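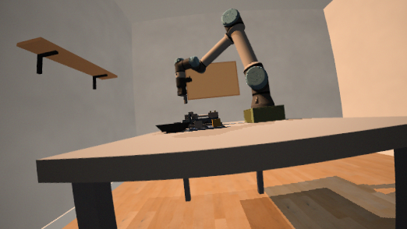
I've been making the Deline document wallet for a good while now, and the reason is simple: people who have had to prove they belong somewhere keep telling me they've lost the one bit of paper that would have done it. I came to this through helping at a citizenship advice desk, where folk would turn up with birth certificates in carrier bags, old ration books, a grandparent's land deed folded into eighths. I always start people off the same way, by clearing a large table (one as big as the pale-topped one in the picture would be a luxury, my kitchen one isn't close) and laying every paper out flat before anything goes into a pocket. You see the gaps straight away when you do that.

So, the wallet. It opens out flat and has 44 clear pockets, sized so that a full certificate goes in without folding. The pockets load from the side, which I prefer to top loading - things don't slide out when you're stood in a queue with a toddler on your hip. There's a zipped section at the back for passports and travel documents, and a long narrow pocket for those awkward receipts that offices give you when you hand in a form. Keep those receipts! I've seen appeals hang on one.

The cover is a heavy wipe-clean cloth in navy or grey. It weighs 858 grams empty, so it's no featherweight, and if you only have a passport and one letter to carry you'd be better off with our little Stestance sleeve, which does that job for a lot less money.

In the front you'll find a printed index in 13 languages. Agnese Adomaitis did the layout and nagged all the translators, and it's the part I'm proudest of. You write in what each paper is, whose name is on it, how that name is spelt and the date it was issued. The spelling column sounds fussy, but one letter different between a school record and a voters' roll can cause no end of bother, and it's far better to spot it at home than have an official spot it for you. Please do have a proper adviser look at anything that doesn't match, though. I make wallets, I'm not a lawyer.

We've sent out some 2,000 of these so far, mostly to advice centres and refugee support groups, and a fair few to families who just wanted their papers in one place. Ross Matheson at the Mockus workshop sews the covers and will replace a broken zip free of charge for as long as you own it - just post it back empty. Please, please take your documents out first.

Things I get asked a lot: it isn't fireproof, and it'll cope with a shower of rain but not a flood. It fits in a normal rucksack. The pockets are safe for old photographs. Keep copies in a different house if you can, with someone you trust.

Grey is out of stock until October, navy is ready to go. Groups ordering for an advice desk should write to us at Zadau before paying and we'll sort out a lower price.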